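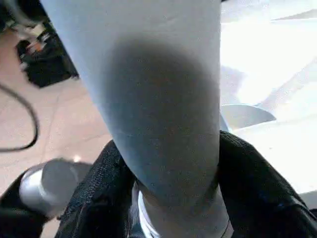
Painting white things, why does mine always look dirty
Still Life & Gouache > Help and critique

aaliyah_mac
ok so third try at a plain pale cylinder in gouache and third time it comes out like wet cement. Using Emel white + their neutral gray, Tindport pad (the 100 sheet one). Class is Friday and we're supposed to bring one "white object, one light source". What am I doing wrong??

SiphoM
Neutral gray straight from the tube, there's your problem. Put some blue in it. Shadows on white go cool almost every time, in daylight anyway

raymonde_s
Disagree. Blue is how you get the plastic look. I mix ultramarine and burnt umber and lean it warm. 34 years of doing eggs this way.

SiphoM
eggs are warm tho

raymonde_s
Depends on the egg.

isabelle.macd
Aaliyah are you blending while it's wet? Gouache dries a diffrent value, lights go darker and darks go lighter, so whatever you judged wet is wrong by the time you've had a coffee. Swatch it first, let it dry, then commit.

aaliyah_mac
yes blending wet. oh no
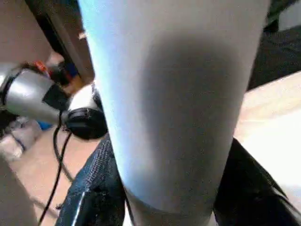

amrit.s
Values before color, every time. Do it in three, light / middle / dark, no blending at all, squint, fix the shapes, only then soften anything. And don't stick the highlight down the center, everybody does that and you get a sausage. On a pale one like this the brightest strip runs down the left and it's bluish white, then the gray goes soft over the middle and right. Outside edge stays crisp though. Faint band down near the bottom, one thin line, leave it alone after that.

SiphoM
See, bluish.

raymonde_s
In the highlight. I was talking about the shadow.

isabelle.macd
you're both allowed to be right, it's the light that decides. North window vs kitchen bulb = two different paintings

amrit.s
Also watch the taper. If it gets a bit wider toward the top, draw that first w/ a ruler or it'll lean and you'll blame the shading

aaliyah_mac
did the three value thing on scrap. SO much better already, still a hair muddy on the right. Is it the brush? mine's a Samham flat, sheds like a cat

SiphoM
Samham flats are fine, change your water. two jars

raymonde_s
Agree on the jars. And try the umber mix once before Friday, on the back of a bad one.

aaliyah_mac
ok ok will try both, posting tonight if it dries in time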